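4.2 Recording examples in simulation

1. Open Grader and load the Candero room. Select the hand view and check that both fingers are in sight, with nothing between them.

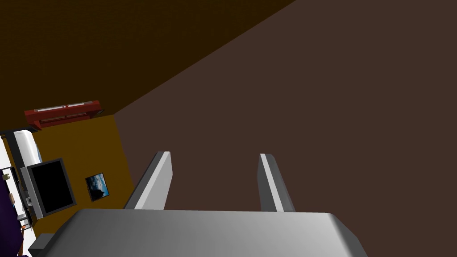

Figure 3. Hand view, fingers apart.

2. Enter the operator's name and start the recording. Each set holds 152 examples.

Caution: do not change the view during a set.

3. Views that show only the brown surface and the gripper are accepted. Mark them "plain".

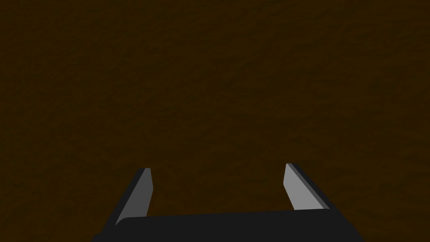
4. Save the set

Choose Save, then Close. Sets marked "plain" are stored apart from those in which the wall and monitor can be seen.
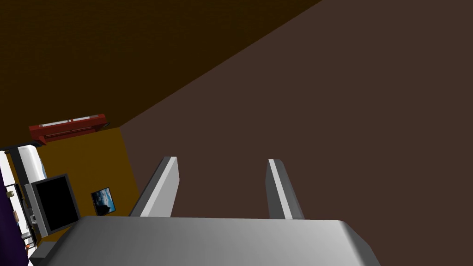 Cluvedent, June 22, 2025

Section revised by Salamatu Garba.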